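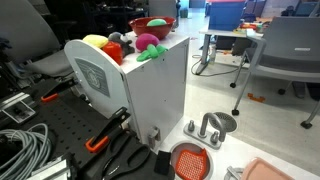

Plush vegetables and a red bowl on a play kitchen.

Changes to the Family Lending Library

The Kaczmarczyk Family Lending Library will move to its new rooms on the ground floor of the Skarkeck building in August. Lending will pause for 11 days while the collection is transferred. Items due during that period may be kept until the desk reopens, and no late fees will be charged.

The library now holds 998 items for loan, including board games, puzzles, dress-up clothes, musical instruments and pretend-play sets. A further 200 picture books have been received from the Tokumura branch and will be placed on the shelves once they have been labeled.

Member households numbered 456 at the close of the last program year. Existing cards remain valid at the new address. Households that joined through the Grurkness branch should bring their current card to the desk on their first visit so that the record can be updated.

The loan period for games and puzzles will remain three weeks. Pretend-play sets may be borrowed for four weeks and renewed once, provided that no other household has placed a hold. Members are asked to check each set against the list inside the lid before returning it – missing pieces should be reported at the desk and will be charged only when a set can no longer be lent.

Fabric items should be returned clean. Washing instructions are printed on the back of the loan slip.
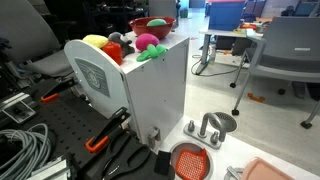

Opening Hours After the Move

The desk will open at 9:30 a.m. and close at 5 p.m. on weekdays. Returns may be left in the drop box beside the main entrance at any time, except for large items and musical instruments, which must be handed to a member of staff.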